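laundry day thread, going in. 7 February 2023, coffee in hand, no plan

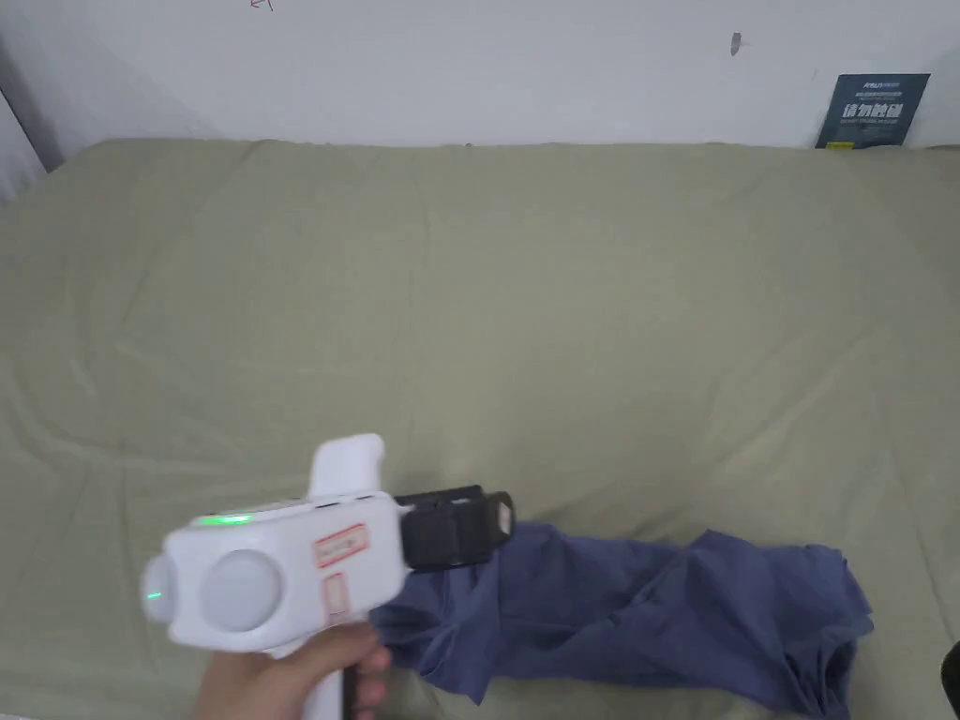 *Photo: Ruben Claeys*

1/ the whole job happens on the bed. I don't own a table big enough and the floor is the floor. so: green sheet, pile of clothes, go

2/ dark blue thing first. pretty sure it's a tshirt?? it's so twisted up I'd have to open it out to tell you. everything I own is dark blue so that narrows down nothing

3/ background for new people. I let the clean stuff sit in the Ganholm basket for most of December. just dressed out of the basket. it was fine until it was two baskets

4/ 24 shirts. counted them sunday bc somebody on here said no one needs more than ten. ok well. I have 24 and I wear maybe six of them

5/ method, if you want to call it that:
- grab by the shoulders, one good shake
- face down on the sheet
- sides in, sleeves back
- bottom up to the collar, then once more
- on the stack, do NOT look at it again

6/ the shake is the part people skip. you can smooth a shirt with your hands all day and it'll still have that one crease running accross the belly. shake it hard. scare the neighbors

7/ "why don't you make the bed properly first" because I'm about to put clothes all over it. the sheet is wrinkly, yes I know. it goes in the wash next anyway

8/ sheet is Pukano btw, people always ask about the color. sage I guess? pale green. got it on sale, paid 18 bucks, washes fine, wrinkles if you look at it

9/ do not ask me about the fitted one. I roll it into a ball and put it at the back of the closet like everybody

10/ ok drawer talk. I used to stack flat. pulled one out from the bottom, the whole tower went, every single morning. now they stand up in a row like files. took me an entire evening to switch and I grumbled the whole time

11/ for standing them up you need the extra fold, otherwise they flop. thirds works for tshirts. hoodies don't stand, hoodies get a shelf, stop trying

12/ Robles dresser, second hand, top drawer sticks when it's humid. rubbed a candle along the runners, that helped a ton. somebody in the replies last time told me to use soap, haven't tried it

13/ dark stuff: inside out, cold, short cycle. and hang it, dont tumble it. my old black ones went that sad brownish gray and I blame the dryer 100%

14/ Rivetti hangers for the button downs only. tees on hangers get the shoulder bumps. I will not be taking questions on this

15/ someone asked how long. last round was 85 minutes start to finish incl. socks. socks were most of it. socks are always most of it

16/ sock rule: if it's single two washes in a row it becomes a dust rag. no mourning

17/ the keep/donate pile, quick version. hold it up. would I wear this to get groceries? no = bag. don't try it on. if you try it on you'll keep it, ask me how I know

18/ donate bag lives by the front door so I trip on it. it's been there three weeks. I have tripped on it plenty

19/ ok pausing the thread, gotta move the wash over before it gets that smell. will post the drawer later if it's presentible

20/ update: still socks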